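The last straw, and the one after that

Maarja Mets wants her robot arm to put a straw in a coffee. She has wanted this for most of the winter.
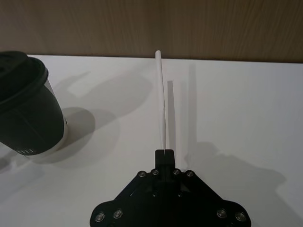

It began, as a good many things do at the Rolland workshop, with somebody grumbling over a cup of tea. Maarja's aunt has hands that shake, and the fiddliest part of her morning is getting a straw through the little hole in a takeaway lid. Maarja went home, thought it over, and came back in April with a second-hand arm in the boot of her car and a notebook full of sums.

The arm has been named Borar, for reasons that go back to a misprint on a packing slip, and it lives on the bench nearest the heater. Its first straws were plastic and behaved beautifully. Paper ones are another matter altogether. Squeeze a paper straw too hard and it folds, squeeze it too gently and it swings about like a loose gate – and then you've missed the lid by a thumb's width and have to start over.

Jhonatan Paucar, who shares the bench and most of the biscuits, wrote the program that eases the fingers shut a little at a time. He called it Jiton and he is quietly very proud of it. Between them they've used up 2 boxes of straws, 300 to the box, and the bent ones go into a jar that the workshop's younger members raid for craft glue projects.

I sat with them for a long, happy evening and learned far more than I'd expected to about lids. The colour matters (a dark lid swallows its own hole, as far as the camera is concerned), and so does the lamp, which Maarja shifts, squints at and shifts back again. She doesn't seem to mind any of it. "My aunt asks me every Sunday lunch whether it's ready," she told me, "and I say it's getting warmer!"

Next on the list is a softer pair of fingertips, which Jhonatan wants to cast himself once he's talked someone into lending him a mould.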